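Tandmont revises returns scheme for reusable produce containers

The district of Tandmont will change the deposit rules for reusable fruit and vegetable containers from August, following a trial in which return rates differed widely between collection points. The revised scheme covers market stalls, farm shops and the two covered halls, and replaces the paper token system that has been in place since the trial opened.

Under the present arrangement a customer pays a deposit when taking a container away and receives a numbered paper token. The token has to be handed back with the container for the deposit to be refunded. According to the scheme's operator, Perkska, most complaints during the trial concerned lost or damaged tokens, and a smaller number concerned stalls that declined to accept containers issued elsewhere.

From August the token will be dropped. Each container will carry a stamped code on the underside, and any participating trader will be obliged to refund the deposit on any container bearing a valid code. Traders will then be credited by Perkska at the end of each fortnight. The obligation applies during normal trading hours only, and a trader may refuse a container that is cracked, has a missing handle or has been used for anything other than food.

The trial began with 2,000 containers. At the last stocktake, 291 were recorded as missing and a further 54 had been withdrawn as unfit for use. Perkska attributes most of the withdrawals to splitting at the rim, which occurs when loaded containers are stacked without being aligned. A thicker rim has been specified for the replacement batch. The missing containers have been written off against unclaimed deposits, and no charge will be made to traders for them.

Return rates were highest at the Parisi hall, where the refund desk stands beside the main exit, and lowest at the Mimness site, where customers had to walk back to a desk behind the loading bay. The Mimness desk will be moved to the car park entrance before the new rules take effect. A second desk was considered but ruled out on cost.

The operator has also altered the cleaning requirement. During the trial all returned containers were taken to a central wash at Parisi, whatever their condition. In future, containers that have held only dry, whole produce may be rinsed and dried on site, provided the trader has access to drinking water and a covered drying area. Containers that have held soft fruit, leaf vegetables or anything sold cut must still go to the central wash. Traders who choose to rinse on site will have to keep a simple written record, showing the date and the number of containers treated, and produce it on request.

Three sizes will be issued. The smallest is intended for berries and herbs, the middle size for stone fruit and tomatoes, and the largest for root vegetables and mixed shopping. All three must have ventilated sides and at least one handle. Solid-sided containers, which were allowed in the first months of the trial, will be accepted for refund until the end of the year but will not be reissued. Customers may continue to use their own baskets, for which no deposit applies, and traders must weigh these empty before filling if asked to do so.

Guidance on loading has been rewritten as well. Peaches and other fruit that bruises easily should be placed in a single layer where space permits, with the heaviest items at the bottom of any mixed load. Stalls selling by weight must deduct the weight of the container, and the standard figure for each size will be printed on a card supplied to every trader. Scales with a stored tare will need to be reset once the thicker-rimmed containers come into use.

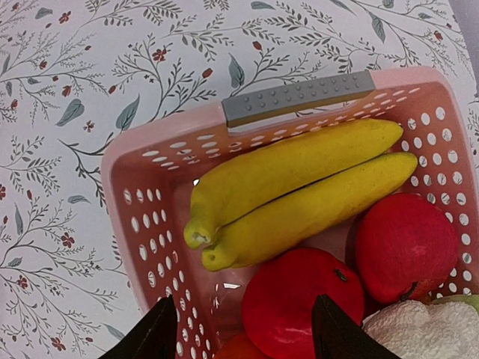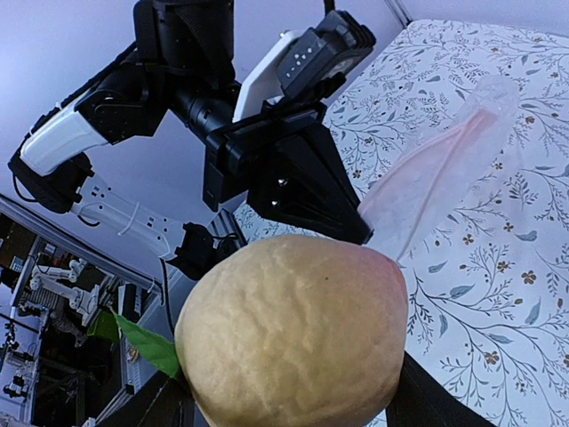 The deposit itself will not change. An earlier proposal to raise it for the largest size was dropped after traders at Mimness objected that customers buying small quantities would go back to single-use bags. Perkska says the level will be looked at again once a full year of returns under the new rules is available.

A total of 271 traders are registered at present. Existing registrations will carry over without a fresh application, but each trader will need to confirm an account for the fortnightly credit. Those who have not done so by the start of August may go on issuing containers and will be paid once their details have been received. New applicants will be able to register at the Parisi hall office or by post.

Paper tokens already in circulation can be redeemed, with the container, until the end of October. After that date a token will have no value on its own, although the container it was issued with can still be returned if it carries a code. Uncoded containers from the trial will be stamped as they pass through the central wash, and traders are asked to set them aside for collection and not to reissue them in the meantime.

Copies of the revised rules, the loading guidance and the table of container weights are available from the market offices in Tandmont and Mimness.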